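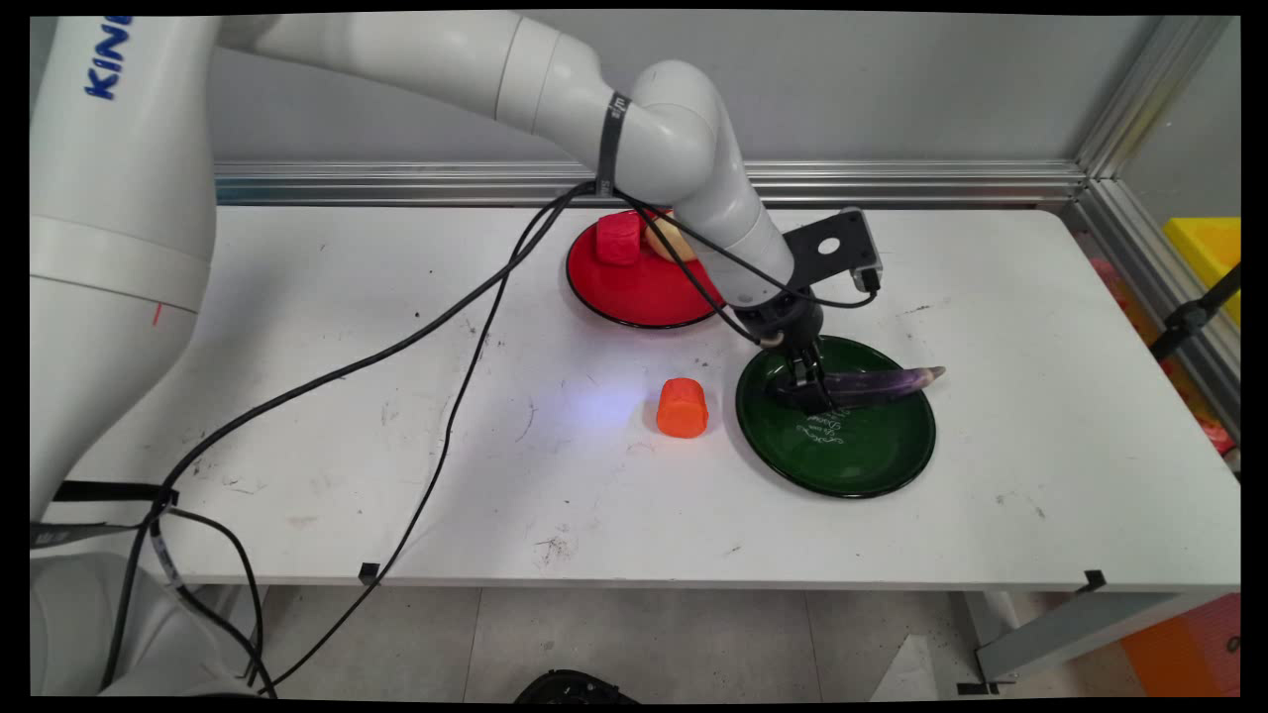
Aubergine auf grünem Teller.

Werkstattbuch Färberei, Standort Verkthorpe
Eintrag vom 29. August
Betrifft: Wolle mit Pflanzenauszügen, Fortsetzung der Reihe Morrison

Die Reihe Morrison wird mit der Schurwolle aus Deltudthorpe fortgeführt. Das Garn ist gröber gesponnen als die bisher verwendete Qualität und enthält noch deutlich Restfett. Vorwäsche daher verlängert, anschließend in handwarmem Wasser gespült und liegend abgetropft. Ein Strang ist beim Umheben verfilzt und wurde aus der Reihe genommen. Er bleibt als Putzprobe im unteren Fach.

Gebeizt wurde mit Alaun in der üblichen Konzentration, ohne Weinstein. Frau Vrettos hatte bereits im Januar angemerkt, dass der Weinstein bei den Auszügen aus Fruchtschalen den Farbton stärker verschiebt als erwartet. Der Vergleich mit und ohne Zusatz steht weiterhin aus und ist gesondert anzulegen, sobald wieder ausreichend Garn derselben Partie vorliegt.

Angesetzt wurden drei Bäder: Zwiebelschale, Walnussschale und Auberginenschale. Die Zwiebelschale liefert wie gewohnt einen kräftigen Gelbton, der nach dem Trocknen etwas wärmer ausfällt als im Bad. Die Walnussschale wurde über Nacht eingeweicht und am Morgen abgeseiht. Das Braun ist gleichmäßig, an den Abbindestellen jedoch heller. Die Stränge künftig lockerer abbinden - dieser Hinweis steht bereits mehrfach in diesem Buch und ist bitte zu beachten.

Schwieriger verhält sich das Auberginenbad. Der Auszug war zunächst blauviolett und schlug beim Erwärmen in ein stumpfes Graubraun um. Auf der Wolle verbleibt ein fahles Grau mit einem Stich ins Grünliche. Ein zweiter Auszug, kalt und mit einem Schuss Essig angesetzt, blieb rötlich, zieht aber kaum auf. Für die Sammlung der Referenzproben kommt vorerst keines der beiden Ergebnisse in Betracht. Beide Stränge sind dennoch beschriftet und im Musterkasten abgelegt.

Zum Wasser: Verwendet wurde Leitungswasser aus der Werkstatt, nicht das enthärtete Wasser aus dem Nebengebäude. Der pH-Wert der Bäder wurde mit Teststreifen bestimmt und auf den Beiblättern vermerkt. Die Streifen der alten Packung zeigen im sauren Bereich unzuverlässig an und sind zu entsorgen. Neue Streifen und Alaun sind bei Nandadov bestellt. Die Lieferung steht noch aus. 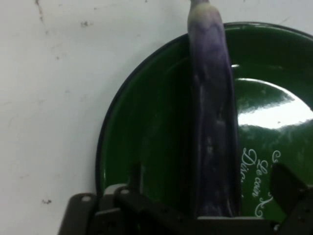 Grüner Teller mit dunklem Rand, Wand mit Flecken.

Lichtechtheit: Die Streifen der vorherigen Reihe wurden aus dem Südfenster genommen und mit den dunkel gelagerten Gegenstücken verglichen. Walnuss ist ohne erkennbare Veränderung. Zwiebel ist sichtbar ausgeblichen, besonders an der Kante unterhalb der Abdeckpappe. Krapp - noch aus dem Ansatz von Frau Vrettos - hat sich gut gehalten, wirkt im Tageslicht aber bläulicher als in den Aufzeichnungen beschrieben. Ob dies auf das Garn oder auf die Beize zurückgeht, ist anhand der vorhandenen Proben nicht zu entscheiden.

Waschechtheit: An den neuen Strängen noch nicht geprüft. Die Prüfung erfolgt nach vollständiger Trocknung, mit Begleitgewebe aus ungefärbter Baumwolle.

Offene Punkte:
Vergleich mit und ohne Weinstein anlegen, zwei Stränge je Variante.
Restbestand Deltudthorpe wiegen und im Garnverzeichnis nachtragen.
Die Beiblätter der Reihe Morrison tragen teils noch die alte Nummerierung. Bitte vor dem Abheften angleichen.
Der Deckel des großen Färbetopfes schließt nicht mehr dicht, Ersatz anfragen.

Die Restbäder sind abgefüllt und gekennzeichnet. Das Zwiebelbad kann für einen Nachzug verwendet werden, sofern dies zeitnah geschieht. Das Auberginenbad wird verworfen.

Nachtrag: Der Zwiebelstrang ist auf der Innenseite noch feucht und bleibt bis auf Weiteres auf der Stange hängen.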